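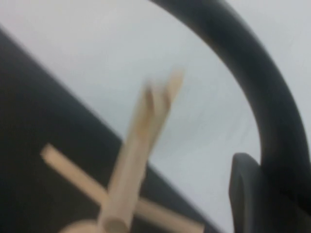 Kondholm Mini review: a small, quiet desktop PC that won me over slowly

I put off replacing my old tower for far too long. It was noisy and it took up most of the space under the desk, but it knew my habits and I knew its, and every time a new version of the operating system came along I told myself it would manage one more. Then came the message saying it wouldn't be getting any further updates, and I had to start shopping like everybody else.

The Kondholm Mini wasn't first on my list. I'd been looking at the Hulent range, which a couple of people at work swear by, but the Hulent I wanted was out of stock everywhere and the one above it cost more than I was willing to spend on a machine that mostly does email, photos and the household accounts. So the Kondholm it was, ordered on a Sunday evening with a cup of tea going cold beside me (I'm a slow reader of small print).

Setting it up was pleasant enough. You get the computer, a power brick, a short HDMI lead and a bracket for fixing it to the back of a monitor, plus a leaflet in very small type that I gave up on. Windows was already installed, and after the usual round of questions about accounts and privacy I was at the desktop in less time than it took me to find my Wi-Fi password. The updates were another matter. There was a big one waiting, and then another behind it, and I'd gone to bed before the second had finished.

Moving my files across was the part I'd dreaded. I used an external drive and did it folder by folder, which is old-fashioned of me, but I did find some holiday photos I thought I'd lost years ago, so I'm glad I took the long way round! My old printer was recognised straight away. My old scanner wasn't, and I had to hunt for a driver on the maker's website before it would so much as light up.

Day to day, it's lovely. It wakes quickly, it doesn't mind me having far too many browser tabs open, and most of the time I can't hear it at all. The fan does come on during long video calls - a soft whirr, a bit like a fridge in the next room - and it settles down again soon after. I've had no crashes, and only one odd moment, when the Bluetooth dropped out and needed switching off and on again.

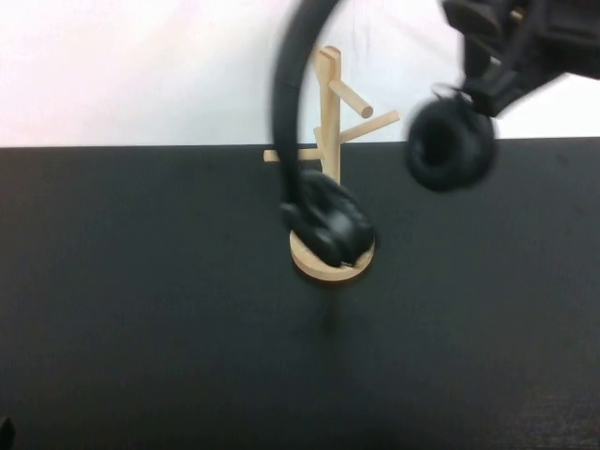

Is it powerful enough for games?

Only for light ones. Puzzle games and older titles run nicely, but there's no separate graphics card inside and no room to add one, so anything recent and demanding will struggle even with the settings turned right down.

Now for the grumbles, because there are a few. There are 6 USB ports, which sounds generous, but only two of them are at the front, and they sit so close together that a fat memory stick blocks its neighbour. The power button is tiny and flush with the case, and if you use the monitor bracket you'll be feeling around blindly for it every morning. I also wish Kondholm didn't load the thing with its own bits of software. There was a battery manager, for a computer with no battery, and a trial of something called Fuvholm Cloud that kept popping up until I removed it.

Opening it up is easier than I'd feared. Four screws and the base lifts off, and the memory and storage can both be swapped by anyone with a steady hand. I haven't needed to yet, though I like knowing that I can.

I bought mine from Pirzada, who delivered it in 3 days and gave up to 60 days to send it back. The warranty is two years, and you do have to register on the Kondholm website to get the second one, so do that while you still have the box to hand with the serial number on it. Mine's in the loft already, and I had to go back up for it.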